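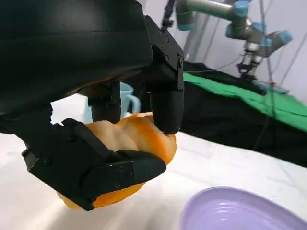 Olow says its robot can learn to clear a table by being shown. We would like to see the rest of the figures

March 13, 2023

Olow, the Bodlow firm behind the Oltia robot arm, has begun teaching the machine to lay and clear a table. A person steers the arm by remote control, the movements are recorded, and software is then meant to repeat the job alone. The firm calls this "teaching without code". Visitors to its workshop on Humphreys Road were invited to watch last week, and a fair amount of what they watched was a person doing the work at one remove.

The task sounds modest. Pick up a soft, lumpy thing in orange and a paler colour, and put it on a lavender dish without squashing it or knocking over the light blue cup behind. Most toddlers could manage it. For an arm with hard black fingers and no sense of touch worth mentioning, it is a fair test, and Olow deserves some credit for choosing an item that can be dented.

Where the firm is less convincing is on how much showing the robot needs. Its leaflet promises a new task "in an afternoon". Staff at the workshop said the present task has a target of 2000 recorded attempts, and that just over 1000 have been collected since December. That is a long afternoon.

The person at the controls also has to be good at it. One operator told us she needed several days before her recordings were steady enough to keep. Attempts in which the fingers hesitate or grab twice are thrown out, though Olow would not say what share goes that way. Without that number it is hard to judge what each usable recording costs in wages.
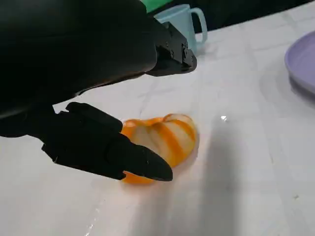

Can the robot do the task without a person yet?

Only some of the time, by Olow's own account. In its latest set of 45 unaided tries, the firm says 43 ended with the item on the dish. All of them used the same table, the same dish and the same lighting as the recordings, and no outside body has checked the result.

Olow's reply to this is that every method starts somewhere tidy, and that moving the dish or changing the cup will come later. Perhaps so. Care homes and canteens, which the leaflet names as likely buyers, are seldom tidy, and a machine that has to be shown everything again when the crockery changes will be a hard sell at any price. No price has been given.

The firm plans to open the workshop again once the recordings are finished. We have asked whether visitors will be allowed to bring their own plates, and are waiting for an answer.
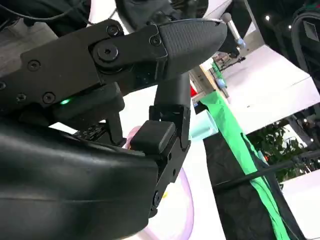 The gripper's fingers near a small light teal cup at the Bodlow workshop, with another arm in the distance.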